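Ticket 439: ADS-B receiver at Lokska site loses aircraft positions beyond short range
Status: Resolved
Component: Sendura receiver, Stondis mast antenna
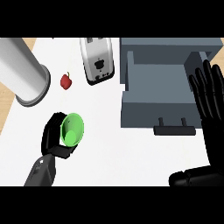
Opened 3rd March. The feeder at Lokska normally plots aircraft out to 172 nautical miles on the north side. Since the last restart the map shows traffic only within the airport pattern. Arrivals to Sjöberg appear on short final and drop off after rollout. Overflights at cruise altitude do not appear at all.

Initial checks
Receiver service is running. No errors in the log. CPU load normal. Message rate is nearly 2,000 per minute, well under what this site reports in the morning push. Clock is in sync. Position of the station in the config file is correct.

Step 1: Gain
Gain was set to auto. Changed to fixed maximum and restarted the service. Message rate went up slightly, range unchanged. Strong signals from taxiing aircraft were now clipping. Set back to auto.

Step 2: Software version
Rolled back to the build in use before the restart. No change. Returned to the current build.

Step 3: Filter and preamp
Bypassed the inline filter. Noise floor rose as expected, range still short. Refitted the filter. Measured supply voltage at the preamp end of the coax: zero. The preamp is fed over the coax by the receiver, so an unpowered preamp would attenuate everything except nearby traffic.

Step 4: Bias power
The bias power option was off in the config. The update had replaced the local file with the default one. Turned it on, restarted, and measured again: voltage present at the preamp.

Result
High-altitude traffic returned within 6 minutes. Range to the north is back to the earlier figure. Range to the south is still limited by the hangar roof, same as before the fault, and is covered in a separate ticket.

Follow-up
Local config is now stored outside the package directory. Added a startup check that writes a warning if bias power is off. Coax connectors at the mast were resealed while the cover was open. Next scheduled inspection of the mast is in May.

Closed. Reopen if the startup warning appears or if cruise traffic disappears again.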